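Pritby Building Residents' Group
Minutes, Jun 4, 2020

Present: Berenice Barajas (chair), Teodor Vasiliu, Brisa Alvarado, Rasa Stankevičius, and me, Rocío Salinas, taking notes again. We met in the upstairs lounge with the chairs spread out, and Brisa dialed in by phone because she was still at work. If I got anything wrong, tell me before the July meeting and I'll fix it.

Last month's minutes

Approved with one change. I wrote that Teodor was going to call the window company, and he was only going to find the number. He has now found the number. He has also called, so we're ahead!

The lounge windows

This took up most of the evening. Rasa has been saying since winter that the big window lets in a draft along the bottom, and Teodor held a strip of tissue paper along the sill and got it to flutter in two places. Cusier (the people who did the stairwell glass) can send someone to look at the seals. Their quote for resealing is $43 a window and there are 6 windows, so we can cover it from the maintenance money without asking anyone for more. Berenice wanted to know if that included cleaning the outside. It doesn't. Cleaning is a separate visit and they haven't priced it yet.

We talked for a while about curtains. Brisa is in favor, because the late sun makes it hard to read in there. Rasa is very much against, and so am I, a little, since the view is the reason most of us go up there in the first place. Berenice suggested a blind that rolls all the way up, and that seemed to calm everyone down. Brisa will get two samples, one light and one darker, and we'll hang them for a week each before anybody spends anything.

Teodor asked if the dark window frame could be repainted white while we're at it. I like it dark, I think it makes the sky look bluer, and Berenice agreed with me. We voted: three to keep it, one to paint, and Brisa said she'd go with whatever was cheaper, so it stays.

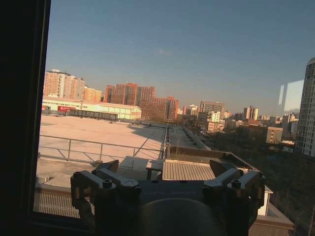
The view from the lounge window, with the flat roof and railing on the left and the apartment towers beyond.

The flat roof

Rasa brought up the roof outside again. She would love to have planters out there, and I have to say I can picture it, with the sun on that pale surface and a few tomatoes. Berenice read us the reply from Hutchins, who manage that part of the property. The short version is no for now. They want to know how much weight we'd be adding and who would be responsible for watering, and they don't want anything placed near the rooftop units or leaned on the railing. Rasa thinks this is a "maybe" and is going to write back with actual planter sizes. I offered to help with the letter.

Teodor asked whether anybody had checked the railing lately. None of us knew. Berenice will put the question to Hutchins in the same email so we aren't sending them three separate ones.

Lounge bookings

The sign-up sheet got a bit messy in May. Two people wrote themselves in for the same Sunday evening and both showed up with snacks (they shared, and it was fine). From now on please write your apartment number next to your name, and cross yourself out if you change your mind. Evening slots end at ten. Brisa asked for a quiet hour on weekday mornings so she can study, and we agreed to try it until the next meeting.

Money

Berenice reported just over $23 left in the coffee jar, which is separate from maintenance. We need filters and sugar. Teodor will pick them up and leave the receipt in the jar.

Other things

The flyer from Vindudent was passed around. They're offering a group discount on dental checkups if enough of us sign up. Rasa is interested, the rest of us shrugged, and it's pinned by the mailboxes if you want to look.

Somebody left a gray cardigan on the back of the long couch. It's in the closet now.

To do

Teodor: book Cusier for the seals, ask for a cleaning price, buy filters and sugar
Brisa: blind samples
Rasa and Rocío: letter to Hutchins with planter sizes
Berenice: ask Hutchins about the railing

Next meeting is in July, same room. Berenice will post the day by the mailboxes once she knows her work schedule.

R.S. (Rocío, not Rasa)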